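Zurnis 5 Hardwax Oil -- Interior Tabletops and Counters

Item 1758. Sold by Briltik. Page revised 6 April 2023.

Zurnis 5 is a one-part oil and wax finish for bare or previously oiled wood. It soaks into the surface and leaves a low sheen with little change in color on pale species. Do not apply over varnish, lacquer or polyurethane.

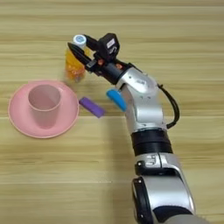
Pink cup and saucer on a light wooden tabletop.

Application
Sand to 150 grit, vacuum, and wipe with a dry cloth. Stir the can; do not shake. Spread a thin coat along the grain with a white pad, wait 5 minutes, then wipe off all excess. A second coat may go on the next day. Full cure takes 7 days at room temperature. Keep water and hot dishes off the surface until then.

Coverage is about 2,000 square feet per case, one coat, on closed-grain wood. Open-grain wood takes more, mostly in the first coat.

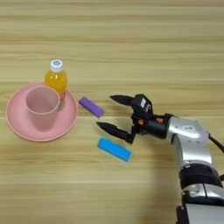
Maintenance
Clean with a damp cloth and neutral soap. Ammonia and bleach will dull the wax. Worn spots can be sanded lightly and recoated without stripping the whole top -- feather the edges and stop at a board seam where possible.

Rags soaked with oil can self-heat and catch fire. Lay them flat outdoors to dry, or store under water in a closed metal can.

See also: Skedetti white pads, Ding wood soap.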